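Search this site
Enter keywords Go

Budgeting for a tabletop sorting cell: what am I leaving out?

Posted October 24, 2021 by Maiara Rangel

I have to submit an equipment request in November for a small tabletop arm. The task is pushing and grouping small foam and plastic blocks on a flat work surface. No grasping is planned for the first year. The quote from Drallton covers the arm, the controller and a two-finger gripper. I have not budgeted for the table, tooling, spares or anything under the workpiece. Which of these should be separate lines, and is the gripper worth keeping if all we do is push?

Réjean Beaudoin

Separate lines for all of them. Purchasing will cut a lump sum called "accessories" before it cuts anything with a part number.

On the gripper: if you are certain about pushing only, a plain rod on a flange adapter does the job and costs a fraction as much. If there is any chance of grasping in year two, keep the gripper in the first order. Adding one later means a new cable run and a second acceptance test, and the test is usually billed. Ask for 2 rods at minimum. They bend when somebody enters a wrong table height, and a bent rod will throw off your contact point without being obvious to the eye.

Brunello Longo

get the bigger arm. we bought the small one and regretted it

Mélanie MacPherson

I disagree with the bigger arm. Reach is set by the work area, so measure that first and add a margin for the mount. For block pushing, payload hardly matters.

The items I see left out most often are underneath the work. Budget for a perforated base surface so fixtures can be moved without drilling, and a removable board on top of it. Maple is a good choice - it stays reasonably flat and can be sanded when it gets marked.
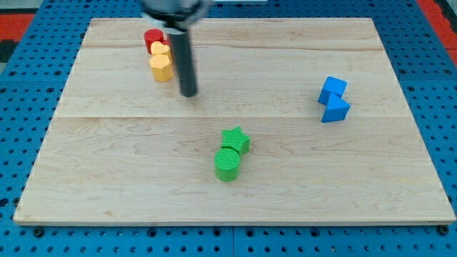

Bolt the board down at the corners and order spare bolts with it. If the board is made from more than one plank, check the seams with a straightedge before you accept delivery. A raised seam will catch a block with a small footprint, and you will spend days tuning software for a carpentry fault.

For blocks, buy 3 full sets from the same production run. Colors vary between runs, and a vision threshold set on one blue may miss the next. Include shapes that behave differently when pushed. Cylinders, cubes and stars do not respond alike to an off-center contact.

My last request had $300 for boards and fasteners and 10 percent of the hardware total for spares. Both were spent.

Contact | Copyright 2021 | Back to top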